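The Line Item That Isn't There

I have now sat through three budget cycles in which somebody proposed buying a robot, and in all three the discussion went the same way. There is a slide with the arm on it. There is a price next to the arm. Everyone looks at the price, makes the small noise people make when a waiter reads out the specials, and then the next hour is spent deciding whether we can afford the arm. We can always afford the arm. The arm has never once been the problem.

The problem is the table. I mean this literally. When my old employer, Steslow, bought its first pair of manipulators, the purchase order ran to 11 pages and did not contain a table. It was assumed that a company with a building would have a table. We had many, and every one of them wobbled, or had a drawer in the wrong place, or was being used by accounting. The arms arrived in August and spent their first weeks in their crates while we argued about furniture by email.

So when people ask me to look over an equipment plan, which happens more than it should given how little I charge, I skip the first page. I go to the back, where the small things live, and I read what's there. Usually what's there is a line called "miscellaneous" with a suspiciously round number after it. A plan I read this spring had put down $200 for the year. The hardware it was meant to support cost more than my house did. Two hundred dollars would not keep that lab in cable ties.

Consumables are where a grown-up budget shows itself. If you want a machine to learn to clear up after lunch, you need lunch. You need it again tomorrow, and the leftovers have to be the real thing, with the real sag and slither, and they have to be bought, staged, thrown out and bought again. The folks at Hiltden did the sums properly after their first year and found they had spent $2718 on groceries, which their finance office bounced back twice under the impression that it was a catering claim. It had been filed under "refreshments." There is no code for food that is purchased in order to be garbage.

I have a lot of sympathy for the finance office here. These are people who approved a precision instrument and are now getting receipts for bananas. But I have less sympathy for the engineers, who knew this was coming and left it off because it looked silly. It does look silly. A proposal that says "six-axis arm, dexterous hand, shellfish" reads like a ransom note. Put it in anyway. The reviewer who laughs at the shellfish in the spring is the same one you'll be begging for shellfish money in the fall, and it goes better if they have heard the word before.

Then there's the second thing left off, and it costs more than groceries: people. The whole pitch for automation is that it takes people out of the room, and I have yet to visit a room where this has happened. Somebody resets the task. Somebody watches the screen. Somebody goes looking for the thing that rolled. At Wolura, where they run a tidy shop and write everything down, they worked out that each robot needed 2 people near it most of the day, and that these people could not get much else done because they kept being called over. The original plan had counted them as a fraction of one salary. I'd love to meet the fraction.

I don't say this to be gloomy about the machines. I like them, and I've recommended buying plenty. What I object to is the way we shop for them, which is the way my uncle shopped for boats. He could tell you anything about the hull. Mooring, fuel, insurance and the trailer were things that happened to him later, each one a fresh outrage, and by the second summer he was a man who owned a boat and could not afford to put it in the water. Plenty of labs own a boat.

The vendors aren't much help, and I don't see why they should be. Mac Mathúna, who sold us a gripper once and were perfectly pleasant about it, sent a quote that listed spare fingertips as an "optional accessory." I suppose tires are optional on a car in the same sense. We declined them to keep the total under a threshold that somebody had set years before for printers. Replacement tips, ordered one at a time and in a panic, had cost us $567 by the end of the first quarter, most of it shipping.

My own rule is crude and I offer it without any math behind it. Take whatever you were going to spend on the robot and assume you will spend that again, in dribs and drabs, on everything the robot touches, stands near, gets plugged into or drops. If you can't stomach the doubled figure, buy a smaller robot. A modest arm with a proper desk under it and a standing order at the supermarket will teach you more in a year than a magnificent one waiting on a purchase code.

And go and see one working before you sign. I don't mean the demo, where there's a plinth and a plant. Ask for an ordinary weekday at four in the afternoon, and take the person who approves your expenses along with you. Let them stand by the bench for ten minutes and look at whatever is on it and whatever is underneath it. It's the cheapest training course I know of, and it has done more for my budgets than any spreadsheet.

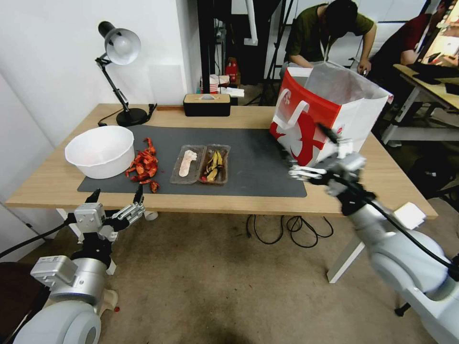 After that, have the conversation about the back page again, on the same afternoon if you can manage it, while they still remember what they saw. Bring a draft with the groceries broken out by month. Ask for a bigger trash can as well. I have forgotten the trash can on every plan I ever wrote, and it has always ended up coming out of my own pocket.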